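What the Arm Changed at Gedholm: My Placement Report

I did my placement at Gedholm, which is a returns warehouse on the edge of town, and I went in thinking I'd be writing about a robot. Mostly I ended up writing about people's wrists, tea breaks and who gets to stand next to whom!

So, the basics. Stuff comes back from shops, somebody opens the parcel, checks it, and puts it in a tote for restocking or scrap. Until November the whole lot was done by hand at one long bench. Then the firm put in an arm from Tromard to do the picking from the totes, and the people moved to the two ends of the line. On a decent shift the line now gets through 1758 items. Before the arm the best they had written down was 877, although Lachlan Ritchie (he's the shift lead, and he was very patient with me) says that was a rotten week with two people off, so I wouldn't lean on it too hard.

I spent my first few mornings on the checking end with Euan Baxter. He used to pick, and he told me he doesn't miss the bending one bit. What he does miss is chatting. At the old bench you had someone at each elbow, and now the nearest person is past the guard fence and you have to shout over the extractor. He's started taking his break earlier so it lines up with the packing end, and a few others have copied him.

The other big change is what I've called "minding" in my notes. When the arm can't make up its mind it stops and puts a picture from its wrist camera up on the screen, and whoever is nearest has to say pick, skip or clear. You get 30 seconds before the light goes amber. I was hopeless at it to begin with. You're looking at the thing from the gripper's side, really close up, so you have to learn a new way of seeing stuff you've handled for years. Euan's rule is to press skip if he can't name it, and walk over if it happens twice.

I asked people whether minding felt like a step up. It's a mixed bag. Lachlan thinks it's skilled and ought to be paid as skilled, and he's put that in writing to the office at Cruickshank, who own the site. Two of the packers told me it was just being interrupted all day. I timed one afternoon and the stops took up almost 75 minutes of the shift, spread out in tiny bits, so I can see why it gets on their nerves. You never quite get settled into anything else.

Training was the weak spot, I thought. Everyone had one session on the Istenell screen software and then learned the rest from each other, which worked fine for the day shift and badly for the evening one, where there's hardly anyone to ask. If I did this again I'd spend more time on evenings.

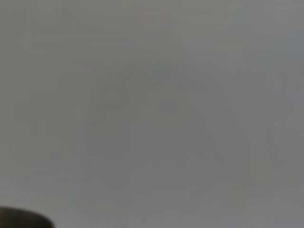

I'd also ask to sit in when the new rota is drawn up. Lachlan wants people to swap ends halfway through a shift, so the minding gets shared out and Euan gets his company back for half the day. It hadn't been agreed when I left, but he's promised to let me know.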